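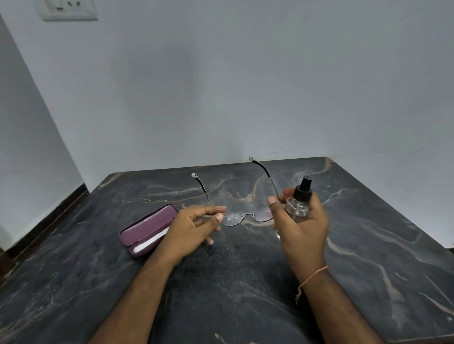 Glasses, spray, purple case. The left lens was a disgrace.

Every pair of glasses I buy comes with an offer of lens spray, and every time I wonder what exactly I'm paying for. The last shop wanted 375 for a bottle I could hide in my fist, or 700 for two, which is a strange idea of a discount. Ye-rin Won, who sits across from me at work, swears by Lukico. Yasir Gilani says they're all the same stuff and he uses dish soap and tap water. I'm closer to Yasir on this one.

Still, I had a small spray bottle in the drawer, so I gave it a fair go. Spray, wait a second, wipe. One lens first, then the other, holding the rim you're working on so the bridge doesn't take the strain. Wire frames bend if you look at them wrong – I had a pair straightened in June and they never sat right again.
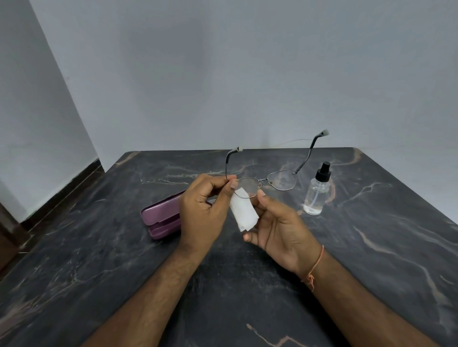 And then there's the question of what to wipe with. Everyone says never use tissue, it scratches. Maybe. I've been folding one into a little pad for years and any scratches I have came from dropping the things. The cloth in the case is supposed to be better, but once it has picked up a bit of grease it just moves the grease along, and who washes it as often as they should?

The label on the Nivero bottle at the shop promised "80 hours of clarity." I'd like to meet the person who got to 79. Mine need doing again by lunch.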